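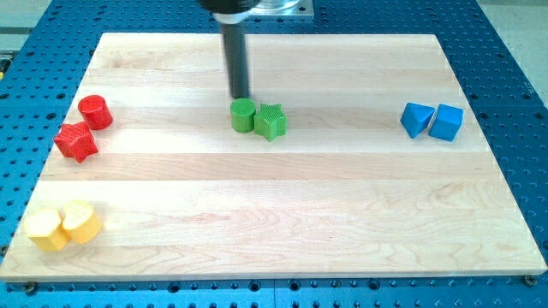 Nayeli Cortés
Evaluation lead, Tana workshop

Progress report on the Stiva tabletop kit
7/14/24

Yareli, you asked for something you could forward to the rest of the Espinoza fund without a cover letter, so I've kept the technical notes short and put the money at the end.

We're well into the second stage of the Stiva review and I'm happy with how it is going! The kit is easy to live with. Setup went faster than we had planned for, the arm held its calibration over the whole stage, and the two students who had never touched a robot before were running their own sessions by the end of the first week.

Most of our time has gone into the block tasks. The set is eight blocks in four colors, and we lay them out on the maple board in color pairs: two red, two green, two blue, two yellow. All pairs mix shapes (the red and green ones are each a cylinder and a star, the blue one a triangular prism and a cube, the yellow one a hexagonal prism and a cylinder), so an instruction like "push the star toward the cube" only makes sense if the system can tell both shape and color. Then we type a plain sentence and watch what the arm does with it. The tool is a straight black rod, so everything is pushing. I was doubtful about that when the kit arrived, and I've come around completely. Pushing shows you right away whether the planning is any good, and there's no fiddling with grasps.

We ran 922 trials this stage, using 28 different instructions. Separating a pair is the strongest skill by a long way. Bringing two blocks together from opposite sides of the board is good when the path is clear and gets shaky when another pair is in between. The overall success rate was 70 percent, counting only trials that finished with no help from us. I think that's a very decent number for a kit at this price, and it went up after we changed the order in which we gave the training examples (Yareli, this was your suggestion from the spring call, thank you).

Stars are still the hard ones. Push a star near one of its points and it tends to turn when you wanted it to slide. The cylinders have their own problem, which is that the rod slips off to one side if it doesn't meet them square. Jendis, who sell the kit, answered our questions about this within a day and sent a settings file with a slower approach speed. We've only tried it in 15 trials so far, too few to put in the results, but the pushes looked much calmer.

Bolting everything to the perforated table was worth the trouble. We can take the board off, use the table for something else and get the board back in the same place. The kit manual says hardly anything on mounting, and I'd like to see a proper drawing in the next edition. I'd also like the log files to have readable names. Small complaints, both of them.

What's left in this stage: longer instructions with two steps, a repeat of the separation tasks under different lighting, and a day with outside users who will get the manual and nothing else from us. I'm looking forward to that last one a lot.

Spending is on plan. The kit and the table are paid for, and the line for spare parts hasn't been touched. I'd like to move part of it to student hours so we can keep both students on through November, when the final report is due. If you're fine with that, a short reply by email is enough and I'll send the revised budget sheet the same week.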